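Search this site
Enter keyword
Go

Mamargate Furnished Rooms: progress report to the Wogan Fund, 21 December 2021

1. Purpose of this report
This report sets out what has been achieved since the grant was confirmed in September. It covers the bedrooms and the shared reading stock, which together account for most of the spending to date.

2. Reading stock
The fund agreed to the purchase of paperbacks for residents' rooms. We now hold 641 titles, of which 79 were donated. Residents asked chiefly for books on wellbeing and everyday life, and The Gifts of Imperfection has been placed in the rooms on the first floor. 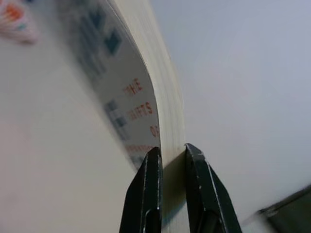
Books remain in the room when a resident moves on. Replacement copies are charged to the Jeteo budget line, which stands at £662 for the remainder of the year. Three titles have been reordered so far.

3. Bedding
Residents were invited to choose their own bedding at the start of their stay. This was a change from the original plan, under which plain white sets would have been bought in bulk. Patterned comforters have been popular, character prints such as Kuromi in particular, and the unit cost has stayed within the agreed limit.
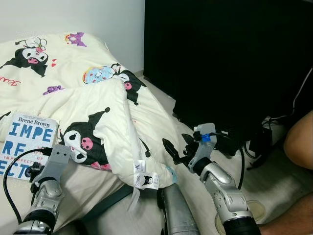
Laundry is carried out under the existing contract with Estamix. Comforters are washed according to their care labels between stays – smaller items are left to residents.

4. Matters outstanding
Bedside shelving has been delayed and is now expected in the next quarter. Until it is fitted, books are being kept on beds and window sills. We request that the shelving allocation be carried forward.

Demetrio Peñalver
Rooms and Furnishings Manager

Comments (3)

R. H.: Will the book list be published? Our reading group would like to see it.

Former resident: Glad the plain white sets were dropped.

Tessa: Please could section 4 give a date for the shelves.

Related items
Wogan Fund: terms of grant
Mamargate bedding choices form
Laundry arrangements for residents
Suggest a title for the reading stock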